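Patch Notes for Skerkberg
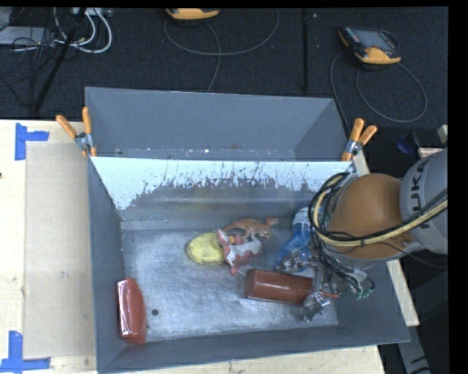 The update for Skerkberg went out at four in the morning, and by the time I woke up the mountain was gone. I had played the game for 28 months, first on a flat screen and then in the headset, and the mountain had always been the first thing I looked at when I logged in. Now there was a gray plain where it used to stand. I took the headset off and sat on the floor of the shop with my back against the bench. Over my head the two orange clamps were still gripping the corners of the divider between the metal bins, where the pale coating had flaked down to bare metal. I looked up at them for a minute. Then I put the headset back on.

The patch notes were short. Wuvon, the company that made the game, had added support for its new controllers, fixed a bug with the doors in Tavares, and "adjusted distant terrain for comfort." That last line was the mountain.

I walked out of the town gate. In the old version you could see snow from there. A few other players were standing in the road, all facing the same way. One of them had a fishing rod. His name tag said he was from the Justdale server, and that server had closed in June, so he must have been moved over with the rest of them.

"Is it your connection?" he asked me.

"No," I said. "It's in the notes."

"I don't read the notes."

I read them to him. He listened and then asked me to read the part about terrain again, so I did.

We decided to walk there. It was his idea. The game still had the mountain on the map, a brown triangle with the name printed under it, and he thought that if the name was there then something had to be there. It was 30 minutes on foot. The horses had been turned off for the holidays and had not been turned back on.

The plain was flat and the grass repeated. He told me that on Justdale he'd had a house on the water with a dock, and that when they moved him the house came along as an item in his bag. He had never put it down. Every spot he tried gave him the same message, that the ground was not level enough.

"It's level here," I said.

He stopped and looked at the ground. He opened his bag, and the outline of a house appeared in front of us, red at first and then green. He didn't place it. He closed the bag and we kept going.

When we got to the triangle there was still nothing to see, but my footsteps changed. They had been grass and now they were stone. I took another step and the number in the corner that showed my height went up by one. I took another and it went up again. The man from Justdale was ahead of me and a little above me, walking on air.

"They only took the picture of it," he said.

We climbed. You had to feel for the path by sliding sideways until you stopped, and twice I went the wrong way and dropped back to where I'd started. My legs got tired, though I was only moving my thumb. At 2000 the height stopped going up, and I knew from before that this was the top. There used to be a bench there and a bell.

I reached out with the controller where I remembered the bell being, and it rang.

Down in the road outside the gate, the small figures turned around. He opened his bag again. The outline came up green, and this time he put the house down.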